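Small Workroom Walk-Through – Tables, Cables, Dividers and Snacks
Checked by: Shabani Okoth
Date: Jan 14, 2025
Room: Skiltow, back workroom
Copy to: Erasto Mfinanga

I used the same sheet as in November so Erasto can lay the two side by side. My comments are under each line, and yes, I've rambled again.

1. Door opens fully, nothing stored behind it
OK. Much better than last time! The Tanabe boxes have gone up to the storeroom and I could swing the door right back to the wall.

2. Aisle width
OK. I measured 60 inches at the window end and 59 by the door, so we're fine at both. Please keep the chairs pushed in, though – I had to move 4 of them before I could get the tape down.

3. Outlets and power strips
Needs work. The Ikix strip under the desk is plugged into another strip. I unplugged it and left a note on it. One strip per wall outlet, please, even if it's only for a phone charger.

4. Extinguisher
OK. Tag in date, pin in place, nothing hanging off it (somebody's scarf was on it in November).

5. Folding divider stands steady
OK, with a comment. I gave it a gentle push at each end and it didn't walk or tip. It does need to stay zigzagged, because opened out flat it's a sail every time the door goes. Don't hang coats on it either.

6. Carpeted table surface
OK, needs a vacuum. I ran my hand over it looking for staples and pins and found none. Short pile like this holds on to every crumb and speck, so use the brush head and go both ways.

7. Small items and packaging on the table
Tidy up. Adapter boxes and wrapped snacks are sharing the same spot, and I'd really like those kept apart. 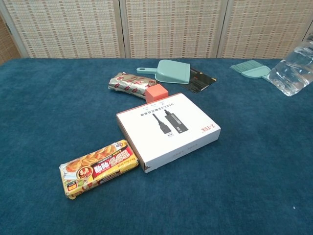
Snacks can go in the lidded tin on the Zorken shelf, and wrappers go in the bin as soon as you're done with them. Adapter boxes belong in the cable drawer. If a box has a bashed corner that's no problem, keep using it, just check the lid still closes before you stack anything on top.

8. Drinks
Tidy up. Bottles capped and kept well back from anything with a plug on it. I know I say this every time.

9. First aid kit
Needs work. Low on small bandages. I've put in for a refill, order 395, and Erasto has the slip.

10. Lights
OK. All working, no flicker.

To do before the next check: item 3 first, then the vacuuming, then the bandages when they come in. Initial next to each one on the door copy when it's done – S.O.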